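# Can the machines do the fiddly jobs yet?

I spent a good part of January 2019 asking people with workshops whether a robot could take over any of the boring stuff, and I got a lot of laughs and a few maybes. So this little gallery is about one job I know pretty well – putting a processor into a workstation board – and whether I'd hand it over.

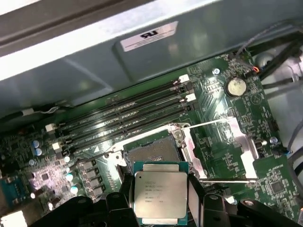

I did this for a living at Adel, a small refurbishing shop, and my tally for the last year was 1043 machines. You'd think a job you can do that often with your mind on lunch would be the first to go! But my hands were doing a lot I never noticed. I'd feel for the corner, ease off a bit, lower it straight down, and stop if anything felt wrong. Try writing that down as steps.

The gripping part I'm happy to call done. Two fingers on the sides of an Intel Xeon, over an open socket with the lever swung out to the right – that's how I'd hold it too (mine are pinker). It's the last little drop that I'd want to watch, and then the lever, which takes more push than new people expect.

My friends at Duvov are much more cheerful about all this than I am. They reckon shops will have robots building whole boxes before anybody has one that can fold a fitted sheet, and I kind of agree. A socket stays where it's screwed down. A sheet does whatever it likes, and so does my kitchen.

Cables are my other worry. Give me 44 memory sticks to click in over one bundle of floppy black wires any day, and I bet a machine would say the same.

More pictures in May, when I'm hoping to get to the laundry folks at Erkik – I've got towels to bring.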